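06/08/2019

The table is in. It came up the stairs on its side at half past eight this morning with Eusebio at the top end giving orders and me at the bottom end taking the weight. I have a bruise on my hip the shape of Hullcombe, if Hullcombe were a county, which I have decided it is.

Paid $276 for it. I had told everyone I would pay $100 and not a dollar more, and I said so to the man in Hullcombe in what I thought was a firm voice. He looked at me with real sympathy and went on eating his sandwich. We settled on $276 after I had knocked on the top twice and looked underneath, as though I knew what I was looking for underneath. There was a wad of gum. I did not mention the gum, hoping to use it later in the bargaining, and then forgot.

For the record, the new one from Plikgate was $663, and that was before delivery, and the legs were extra. I sat at it in the store in April for so long that a girl brought me a glass of water. So I have saved a great deal of money, which I have already spent on felt pads, oil, a second kind of oil, and lunch for Eusebio.

The old table went down the stairs a good deal faster than the new one came up. I thought I might feel something. I had eaten at it for 11 years, done my taxes on it, cried on it once over the cat and once over the taxes. It is now on the curb with a note saying FREE, WOBBLES. By two o'clock somebody had taken the note.

Kitchen: pulled everything out to get the thing through the door, so the hall currently holds four chairs, the mop, the bread box, the fan, and a Dultik food mill I have never once used and will apparently be buried with. Found behind where the old table stood: one clothespin, the good peeler, a birthday card to my sister that was stamped and ready to go. Her birthday is in April. I put it in the mail anyway.

Washed the floor. Waited. Walked on it before it was ready, in socks, then washed that part again.

Gum came off with a butter knife and some language.

Eusebio Sarmiento has views on wood. He has had them as long as I've known him, but I never owned any wood worth airing them over, so today was a treat for him. He says go with the grain, always, and I asked him which way that was, because on this table the grain can't make up its mind. It runs up the top on a slant in long wavy lines, perfectly sensible, and then it swings off into a big round bend like it has remembered something it left at home. He considered this for a while and said, go with it generally.

We then disagreed about the light. I wanted the table under the window. He said I'd get glare, and I said I'd get daylight, and he said those were the same thing with different manners. We moved it under the window. There is glare. It lies right across the middle of the top in a whitish patch that takes half the pattern away, and you have to lean over to get it back. I told him I liked it. I may even like it. Toward the top edge the color is warmer, closer to toast, and I plan to point visitors in that direction.

He stayed until four, drank all the Tipoki (the ginger one, which I'd been saving), and said on the way out that $276 was fair. From him that's practically a sonnet. Then he said his cousin would have got it for $100.

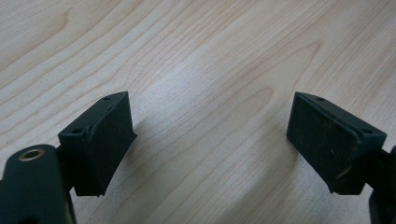
Evening

Too hot to cook. Ate cereal standing at the counter, as I can't bring myself to put a wet bowl on it yet. This will have to stop. I did not pay $276 to have a thing in my kitchen that I walk around politely.

Tried it out with a dry plate. Fine. Tried it with a dry plate and my elbows. Also fine, and the height is better than the old one, or my chair has been lying to me. No wobble at all. I kept pressing the corners to make sure and I think I was a little disappointed.

Still to do: chairs back in, bread box back on its shelf, the felt pads, the first oil. Ask Eusebio which one is the first oil. Do not let him explain the second.

Looked out just now and the old table is gone from the curb. They left the mop, which I hadn't put out there, so I had better go down and get it.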